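Cable dress on KUKA arm for bin picking project - keeps tugging on the wrist

Asked by trindateo_build
2022-04-02 · 3 comments · Share

Student team here, senior project class. We're doing mixed-part bin picking with a KUKA arm, project name is Clurnow if anyone remembers our earlier thread on the gripper. Arm reaches down into a gray bin, grabs a thing, drops it in the next bin. Objects are random junk on purpose, that's the whole point of the assignment.

Problem is the cables. We have a bundle of black ones plus a yellow one running down along the arm and looping under the wrist, held with a white tie near the top of the wrist. Picks in the middle of the bin are ok. Picks close to the left wall, the wrist has to turn a lot more and the bundle goes tight. Twice now the controller stopped us with a torque fault on the last axis. Once the loop was hanging so low it dragged over the parts and moved them after the camera had already looked, so the pick missed.

Log so far: 912 attempts, 136 failed. Went through the failed ones last night and a lot of them are near a wall or in a corner. Can't tell how many are cable and how many are just bad grasps.

Things we tried:
- shorter loop. Faults got worse
- longer loop. Drags
- slowing the arm down. Helps a bit but then we're over the time limit for the demo

Demo is in front of the whole class and the instructor is not moving the date. No budget for a proper dress pack. What do people do?? Also the bin walks a little when the fingers touch the wall, is a clamp enough for that or do we need to bolt it.

Share · 5 votes

baysal_lab
2 comments · Share

Had this exact thing in my second year. The loop length is not your real problem, the wrist turning too far is. You're letting the planner pick any rotation it wants, so sometimes it goes the long way round to get to a grasp it could reach with a small turn.

If your fingers are symmetric then a grasp at some angle and the same grasp turned half way around are the same grasp. Check both, take the one closer to where the wrist already is. We put that in and the faults stopped the same afternoon. Few lines of code.

Then limit the last axis in software, tighter than what the robot allows. You lose some corner picks. Fine. A skipped object costs you less than a stop, with a stop somebody has to walk over and reset and the clock is still running.

Rest of it, in the order I would do it:

1. Jog the last axis by hand to both ends of the range you really need, slow, one person on the pendant and one watching the cables. Mark where it starts to pull. That's your limit, minus some margin.

2. Set the loop length at the WORST pose, not at home. Everybody ties it at home position because thats where the arm is parked. Then it's wrong everywhere else.

3. Keep the bundle together below the tie as well. One loose cable will find the corner of a part and hook it. Velcro is better than zip ties while you are still changing things, you'll redo this 5 times.

4. Go home between picks through one fixed pose with the wrist unwound. Adds a bit of time but the twist doesn't build up over a run.

5. Look at the loop from the side with the arm down at pick height. From the front you can't judge how low it hangs. Ours is still not pretty, yellow cable crosses over the arm and loops under the orange wrist with the black ones, but we know how much slack is in there at the bottom of the bin. Spring clamp on the bin edge, top left. 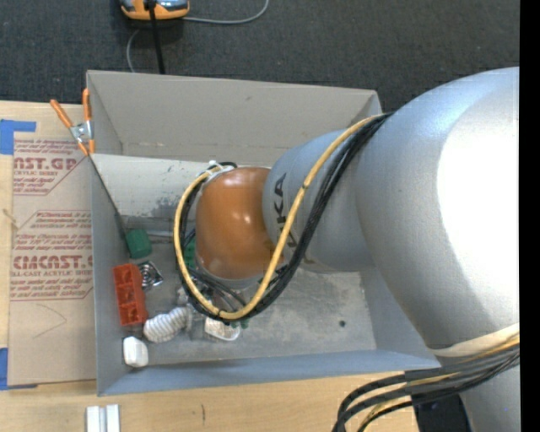 6. Bin. Clamp first, bolt later. One clamp stops it sliding but it can still pivot, so put a second one on the opposite side if your arm doesn't need that space. Tape an outline of the bin on the table too so you can see if it moved. If it moved, redo the calibration, don't argue with it.

Also split your failures! Add a column to the log - fault, drag, bad grasp, dropped. We didn't do that until November and wasted weeks on the wrong part of the code.

3 people found this helpful · Share

kasach_robotics_club
0 comments · Share

Just make the loop bigger. Or go wireless for the camera, we did that and it was fine mostly. Lag was bad some days.

Dont bolt the bin, the instructor at our place made us pay for the table.

Share

trindateo_build
Comment on baysal_lab's reply · Share

Did the half turn check tonight. No torque faults in the first test run. Still dragging on tall parts, will redo the tie at the worst pose tomorow and add the column. Is your software limit the same in both directions or did you offset it?

baysal_lab
Comment · Share

Offset. The bundle comes in from one side so it goes tight sooner that way. Measure yours, don't copy mine.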